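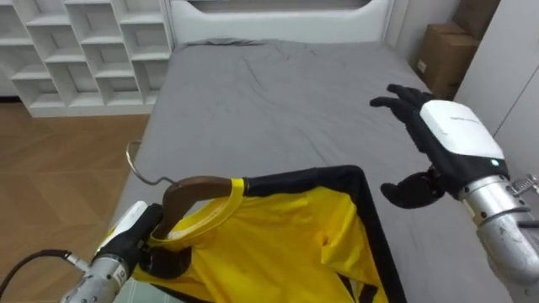 Yellow shirt with black trim on a wooden hanger.

Winter aggregation in southern flying squirrels: notes from the Ignacio tract

27 March 2022

The southern flying squirrel (Glaucomys volans) does not hibernate. It stays active through the winter and reduces heat loss by sharing nests. Group size goes up as the temperature goes down, and groups can include animals that are not closely related. Most of this has been known for a long time. What I wanted from the Ignacio tract was a better idea of how often groups move between cavities, which is harder to get from the literature than I expected.

The tract is mature oak and hickory on a north-facing slope, with a band of younger maple along the creek. Eduardo Cabanatuan put up 60 nest boxes there before I joined. They are the Hadimeck pattern: side entrance, hinged lid, mounted well above head height on the shaded side of the trunk. Natural cavities are present too, and nothing in the box data tells us how much they are used. An empty box means only that the box was empty.

We made 319 box checks between October and the middle of this month. Each box was opened in daylight, when the animals are in the nest. A rag went into the entrance first, then the lid was lifted a little. If the group was large we closed it again without handling anything. Disturbance is the main weakness of the method. A group that has been opened may leave the next night, and then the move we record is a move we caused.

To get around this, we put Vetness temperature loggers in a subset of boxes and stopped opening them in the coldest weeks. One sensor sits under the nest material and a second is fixed to the outside of the box. The difference between the two gives occupancy, though it gives group size only poorly. One animal in a thick nest of shredded bark can look a lot like several in a thin one.

Boxes 205 and 208 gave the cleanest record. They are on neighboring hickories, an easy glide apart. For most of the winter only one of the two was warm at a time. The switch happened at night and was complete by morning, which suggests a group moving together. I can't rule out two groups with odd timing, because the animals in those boxes were not marked.

Possible reasons for moving:

Parasites. Flea load in an old nest can be high, and the nest material in 205 was full of flea dirt when we cleaned it out. This is the usual explanation for nest switching in small mammals, and it is difficult to test without treating some boxes and leaving others alone.

Food. Flying squirrels store hickory nuts and acorns, and a group might follow its stores. I doubt it here. The trees are too close together for travel cost to matter much.

Predators. Rat snakes are out of the picture in midwinter. Owls are not, but a barred owl can't get into a box, and moving next door would not put a group out of its range.

Wet bedding. The lid on 208 had warped and the back corner was damp on two visits. This may account for some moves out of 208, but not for the moves back in.

I lean toward parasites, weakly. Eduardo prefers the damp lid.

Other notes. Box use was lowest in the maple band, where there are few nut trees. White-footed mice had taken over several boxes there and packed them with leaves. The Drultirach side of the ridge has no boxes yet, and access depends on a gate that was locked both times I tried it.

The lid on 208 has been replaced. Loggers stay in until the first litters are large enough to leave the nest, and no box with a nursing female will be opened before then.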